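Build the simulation first, and do not hurry to leave it

In our shared workshop at Warwood there is an opinion I hear often: a simulated robot is not a real build. You make it on the screen because you are afraid of the soldering iron. I held this opinion also, until I spent 400 dollars on motors for an arm which could not reach its own table.

My second arm, which I call Moschos, has lived only in the computer since November. I gave it one dull job, to hold a nut by its two sides. 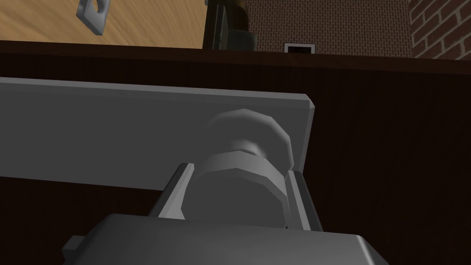
Does a home builder need an expensive computer for this?
An ordinary desktop is enough if you keep the shapes simple and accept that it will run slowly. Mine is second-hand.

What I learned there is mostly about angles. Two flat fingers on a six-sided nut seem easy, but the palm behind them needs space too, and I had forgotten the palm completely in my first drawings. To correct this cost me one evening and no metal.

My neighbours at the bench answer that friction in the computer is a kind of lie. They are right – I would not trust my numbers for grip force either. But I can trust the geometry, and in my experience geometry is where a beginner loses the most money.

I also think we should give the simulated room some walls and furniture. A gripper which works in grey nothing teaches you little about where you will later want to put it.

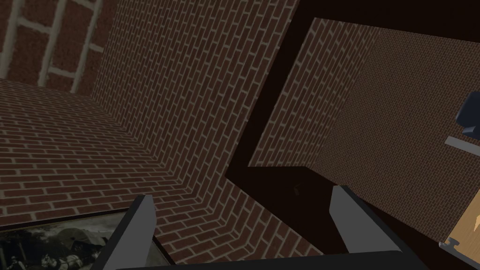
Page last changed: May 2018

Some members want the workshop to pay 2,000 dollars for a finished arm. I would prefer that we spend 20 evenings together on the screen, and afterwards buy only the parts we have learned to want.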